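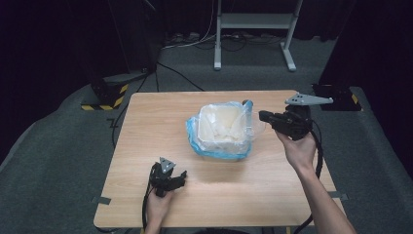

**nilusex_fan** replied:

Selamawit says you should drop the bag task and go back to stacking cups, and I kind of agree with her. The demo is 4th June and our team still can't get two clean runs in a row!

---

**gebre_g** wrote:

Gebremedhin here. No way am I going back to cups — every club in the league does cups. Putting a liner in a bin is a real chore, and Pirnen gives extra points for anything floppy. I've been on this since March and I'm stubborn (ask anyone at Abdella).

My trouble is the left hand. I grab with the right, pull, and then the left is always in the wrong spot for the next fold. Anyone else fighting this?

---

**ulent_kid** wrote:

Yep, same. What helped me was parking the left gripper low and near the front before I start, and only then bringing the right one in to the rim. Slow down too. I watched my old recordings and I was yanking the thing like a lawn mower cord.

---

**selamawit_a** wrote:

OK, since I'm being quoted, I never said drop it forever! I said drop it for *this* demo. We have 16 good bag recordings and 19 of cups, and the cups took one evening. The bag ones took three weeks.

Also, please please watch your cables. If one catches on the table edge halfway through a pull, the whole take is junk.

---

**gebre_g** wrote:

Fair on the cables. Still not fair on the cups, lol. Three weeks was mostly us arguing about where the bin starts. Now that we always put it in the middle of the table it goes way faster.

---

**nilusex_fan** wrote:

But what if the judges move it? If every take starts in the middle, you've only taught it the middle. I'd shift it a little each time, even if half your takes get worse.

---

**ulent_kid** wrote:

I don't buy that for a first demo. Get it working in one place, then get fancy. Our team mixed spots from day one and ended up with a mess — see thread 2293 if you want to read me whining.

---

**selamawit_a** wrote:

Middle for now, then. Gebre, you get until the next club night to show me three in a row. Otherwise I'm bringing the cups.

---

**gebre_g** wrote:

Deal. Bring snacks instead.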